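Equipment
Mokow Hand-Held Gripper Set

Held by: Oltari Laboratory for Household Manipulation
Category: Demonstration recording, portable
Available to: Laboratory staff, visiting researchers, partner institutions by agreement
Contact: Hilkka Peltonen, equipment and methods

Overview

The Mokow set is a pair of hand-operated grippers used to record manipulation demonstrations outside the laboratory. An operator holds one gripper in each hand and carries out an ordinary task at normal working height. Each gripper carries its own camera and records the opening of its jaws along with the view in front of them. No robot arm is present during recording. The recordings are later used to train policies that run on the laboratory's fixed two-arm station.

The laboratory acquired the set to support the Niskanen study, which asks whether a policy for handling long, thin utensils improves when its training data come from homes where the utensils are kept among other things. The study is described in the second half of this page. The set has since been opened to other projects, and the handling notes given here apply to all of them.

Contents of the set

Two grippers, left and right, black, with parallel jaws
One camera per gripper, fixed mount
Interchangeable jaw faces: blue pads or ribbed black faces
Recording unit with batteries and cables
Calibration board
Hard case with shoulder strap

Each gripper weighs 700 grams with its camera fitted. Cables are supplied at a single length and should not be extended.

Choosing a jaw face

The jaw faces are changed with the small driver stored in the lid of the case. The blue pads are softer and are suited to spoons, lids and other smooth plastic items. The ribbed faces give a more definite hold on narrow round objects such as chopsticks, skewers and pens, but they leave less room for error when the object lies flat on a surface. A project may use both, provided that the face in use is entered in the session sheet before recording starts. A session recorded with the wrong entry cannot be corrected afterward from the jaw data alone.
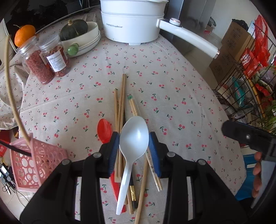

Operators new to the set should allow one full practice session before any data are kept. The most common fault in early recordings is speed. People reach for a spoon at home far more quickly than they believe they do, and the camera view blurs during the approach. The laboratory asks operators to work at the pace of someone setting a table with good china. The second most common fault is the wrist: a gripper that rolls during the final part of the reach produces a view that the fixed station cannot match with its own joints. A short exercise for both is included in the operator guide.

The idle gripper should be kept still, with its jaws open, whenever the task requires only one hand. It may rest at the edge of the working area. It should not be set down, as tracking has to be restarted once a gripper has left the hand.

Background to the method

Work on utensil handling has usually been carried out on a clear bench. A small number of objects is laid out at known spacing, the policy is trained, and the same bench is used for the test. Results obtained in this way are often good and do not always carry over. In a home, a chopstick seldom lies by itself. It lies across others, of different wood and different length, and something else is generally close by: a jar, a basket, a stack of bowls, a cable.

The Niskanen study was designed to leave such surroundings in place. Recording teams were instructed to move nothing on or near the table unless it posed a hazard. Household appliances stayed where they were. The tablecloth, if there was one, stayed on. The utensils were the household's own, and the choice of which to include was left to the people who lived there.

Procedure

Seven households took part. In each, recording was carried out at a single table, and the tasks were drawn from a short list:

Pick up one utensil from a loose pile and hold it upright
Separate one chopstick from those beside it without moving the others
Bring two chopsticks together in the same orientation
Pass a spoon from one gripper to the other
Place a utensil in a container already on the table

The order of tasks was set in advance by Prorkomell, the laboratory's session software, which also opens and closes each recording. Operators did not see the next task until the current one had been closed. The pile was not rearranged between tasks. Whatever state it had reached at the end of one demonstration was the starting state of the next, and this accounts for much of the variety in the data.

The study yielded 1,076 demonstrations after review. Of these, 273 were set aside for testing and were not used in training at any stage. The division was made by household, so that no table appears on both sides.

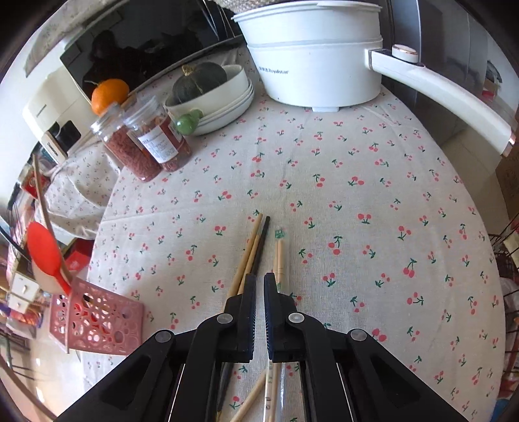

Review was done by hand. Two reviewers watched every demonstration separately and marked the moment of contact, the moment of lift and the moment of release. Where the marks disagreed by more than the permitted margin, the demonstration went to a third reviewer. Clear plastic and pale wood gave the most trouble at this stage, particularly over a light-colored cloth, and the guide for reviewers was revised during May to deal with them. Demonstrations reviewed under the earlier version were reviewed again.

Findings

Three policies were compared. The first was trained on bench recordings only, the second on home recordings only, and the third on both together. All three had the same structure and the same training budget, and all were tested on the fixed station with piles built to match those in the held-out households.

The policy trained on the bench performed well when the target utensil was lying apart from the others. Its performance fell once the target was touching a neighbor, and fell further when the target was crossed by one. It tended to close on two chopsticks where one had been asked for.

The policy trained in homes was weaker on isolated utensils, by a small margin, and clearly stronger on crossed ones. It also approached differently. In place of a straight descent it came in along the length of the utensil and closed near the end – a habit the operators share, though no instruction to that effect had been given to them.

The combined policy matched the better of the other two in most conditions. The exception was the spoon handover, where adding bench data brought no benefit. The laboratory attributes this to the bench recordings, in which handovers were all made at the same height.

Limits of the results

Tests were run on one station with one pair of arms. The jaw faces on the station are the same parts as those in the portable set, and results with a different face should not be assumed. All tables in the study were indoors and were recorded in daylight or under ordinary room light. Metal utensils were too few to support a separate conclusion. Paper sleeves and wrappers were left in place where a household had them; they were not treated as a task of their own, and the policies have not been tested on removing them.

The study does not address force. The Mokow grippers record how far the jaws are open and do not record how hard they press. Projects concerned with fragile objects should discuss this with the laboratory before booking.

Booking and conditions of use

The set may be booked for up to one week at a time. Bookings that include recording in private homes require written consent from every adult in the household, and the consent form must be lodged with the laboratory before the case leaves the building. Faces, mail, screens and medication labels are to be kept out of view as far as possible, and recordings in which they appear must be reported on the session sheet so that they can be masked.

On return, the case is checked against the contents list in the presence of the borrower. Batteries should be returned charged. Jaw faces are wiped with a damp cloth only; alcohol hardens the blue pads and should never be used on them. Any recording made after a gripper has been dropped is to be flagged, and the gripper is recalibrated before it is lent again.

Data and software

The Niskanen demonstrations, the review marks and the household division are available to research partners on request. Masked recordings are supplied as standard. Prorkomell is installed on the recording unit and needs no separate license during the booking period. Its output can be read with the conversion scripts on the laboratory's internal server, and copies are provided to outside borrowers together with the operator guide.

Requests for the set, the data or a training session should be addressed to Hilkka Peltonen at the Oltari Laboratory, with a short statement of the intended task, the objects involved and the jaw face preferred.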